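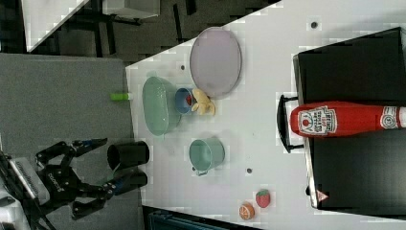

Talks > Workplace > Zalley site day > Speaker notes

Overview Talks Notes Travel Contact

What the arm changed (and what it didn't)
Erzsébet Győri, speaker notes, 17 December 2025

Start slow. Say hi, say where I'm from: Zalley, the kitchenware sorting floor at Trolomgate. Ask who in the room works next to a robot already. Wait for the hands, don't fill the silence!

So. I was a table lead before the arm came, and I'm a table lead now. Same badge, pretty different day. Before, I had 4 people sorting returned cups, plates and play food into trays, and my job was mostly keeping them supplied and settling who got the stool. Now two of them still sort, and the other two set up the table, watch the gripper and write down what it gets wrong. I want to spend most of my time on those two, because they're the ones people ask me about at lunch.

Mention the name thing if the mood is good. The project is officially Fultasska, and on our floor it's just "the arm." (We tried a naming contest. It got rude.)

The log. We kept it from July on, by hand, in a spiral notebook, and by the time we closed it there were 2532 entries. A lot of them are one word. "Missed." "Missed." "Bowl again." Read a few aloud, the bowl ones get a laugh. Then say that the notebook ended up being the thing the engineers from Karabulut asked for first, every visit. My sorters had never had anybody from outside ask to see what they'd written. One of them started using a better pen.

Hands and backs. Less reaching across the table, which we all like. More standing still and looking, which my feet do NOT like. We asked for mats and got them after three requests, so if you're planning something like this, put mats in the first budget, please.

Pace. This is where I should be fair to the people who don't enjoy it. When you sort by hand you set your own rhythm and you can talk. Next to the arm you stop talking when it's moving, you keep your sleeves out of the way, and your break comes when the run ends. One of my best sorters asked to go back to the hand table and I said yes the same day. Somebody may ask if that counts as failing. I say no, she's good at it and we still need it done.

Pay. They will ask, so don't dodge. The set-up job went up one grade, but only after we pushed, and the hand table stayed where it was. I think that's wrong and I've told Zalley so. Pause there.

If there's time: the training story, where I stopped the run by leaning on the button with my elbow.

Questions. Leave ten minutes. Have the notebook out on the lectern so people can come up and flip through it, and remember to take it home afterward.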